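Big turnout for the first puzzle afternoon in Rakbridge

If you walked past the old reading room in Rakbridge on Monday and wondered why it was so quiet with that many people in it, the answer is blocks. Big, bright, chunky ones, in the sort of colours you normally see on a climbing frame.

The Kistlow puzzle club has been going for eight years, but until now it has met in members' kitchens and once, memorably, in a garage during a hailstorm. This was its first open afternoon, and it drew almost 720 visits to the club's web page the night before, which gave everyone a fright. In the end the room was comfortably full and the tea lasted.

Tullio Bellini, who started the club, had set out a mixture of old favourites and new things to try. There were wire puzzles for the patient, a sliding tray that has been defeating his own family since Christmas, and a long table of burrs, those knotty wooden puzzles where notched sticks lock together and refuse to say how. But the thing everybody wanted a go at was the assembly set called Dunent, which was new to nearly all of us.

I love this kind of puzzle. You get a base with slots in it and a heap of pieces made up of square bars and cubes, and at first it looks like something a five-year-old would finish before lunch. Then you pick up a piece, turn it over, turn it over again, and realise that you have no idea which way is up. One mother and daughter spent the best part of an hour on it and were still arguing cheerfully on the way to the bus stop.

"People go straight for the odd-shaped ones," Tullio told me. "I always say start with the plain bars. Lay them down, see what they cross, and then see what's left over. They don't listen. I didn't listen either when I was shown."

He has a point. The straight bars look dull next to the branching pieces, but they tell you a lot about the base, and moving one along a little can change what will sit beside it. The pieces with legs are another matter altogether. A shape that stands up nicely by itself may need to be tipped right over before it's any use, and plenty of us were caught out by that, me included.

The colours help more than you'd think, too. With everything in plain wood you end up saying "that one, no, the other one with the bit sticking out", and here you can just shout "purple!" across the table and somebody will pass it.

Bars across the slots, and the purple piece on its feet:
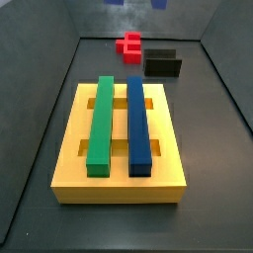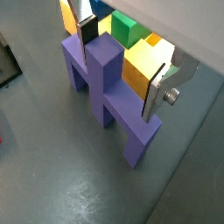
There was a talk as well, from Rimkutė, the small workshop that lent several of the burrs. It ran for half an hour and could happily have gone on for twice that, with lots of questions about how tight a fit ought to be. (Tight enough that you notice, loose enough that you don't swear, seems to be the general view.) A couple of people had brought puzzles of their own making, and one very handsome box in cherry wood went round the whole room without anybody getting the lid off. Its maker was delighted.

The best moment for me came near the end, when a boy who'd been sulking under the coat rack because he wanted to go home got hold of two burr sticks and wouldn't put them down. His dad missed the start of the football.

The club plans another afternoon in February, from 2 until 5, in the same room. Beginners are very welcome and there's no need to bring a thing, though if you have a puzzle at home that has beaten you, put it in a bag and bring it along. There are people here who would be thrilled to see it. Children under eight should have a grown-up with them.

Entry will be £3, which covers tea and a biscuit. The side door is the one to use, as the front one sticks. If you'd like to borrow something from the club's lending shelf before then, leave a note at the library desk with your name and what sort of puzzle you enjoy, and Tullio will get back to you.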